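How to Clean a Plastic Laundry Basket

Posted 1/4/18 by Solveig Granström

A plastic laundry basket picks up more dirt than you would think. Lint settles in the holes, detergent dries on the rim, and damp towels leave a sour smell at the bottom. Twice a year I give ours a proper wash, once after the holidays and again in September.

What you need

Dish soap
White vinegar
Baking soda
An old toothbrush
A soft cloth and a dry towel

Step 1. Empty it completely. Take out the loose socks, coins, clothespins and anything else that has been riding along with the laundry. Shake the basket upside down over the trash.

Step 2. Get the lint out dry. Once lint is wet it turns to paste and sticks in the holes. Use the brush attachment on the vacuum, first on the inside and then on the outside.

Step 3. Wash. Set the basket in the bathtub and run 5 inches of warm water with a good squirt of dish soap. Scrub the sides with the toothbrush in small circles. Turn the basket as you go — the water only has to reach one side at a time.

Step 4. Do the grips and handles. Hand slots collect grime along the lower edge. If your basket has a separate handle riveted to the rim, work the bristles around each rivet and wipe under the band. Go easy on a printed label and use only the cloth there.

Step 5. Treat the smell. Mix 200 ml of vinegar into a quart of water, wipe down the bottom, wait ten minutes and rinse. For stains, rub on a paste of baking soda and water.

Step 6. Dry it. Towel off the rim and stand the basket on its side overnight, away from the heater. Thin plastic can warp. 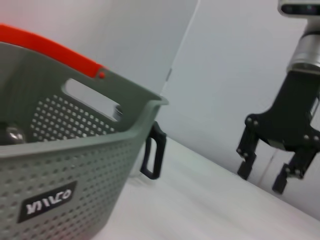 If the rim has a rough spot that snags sweaters, sand it lightly with fine paper and wipe off the dust before you put clothes back in. A cracked rim is another matter. Tape holds for a week or two, and then you will be shopping for a new basket.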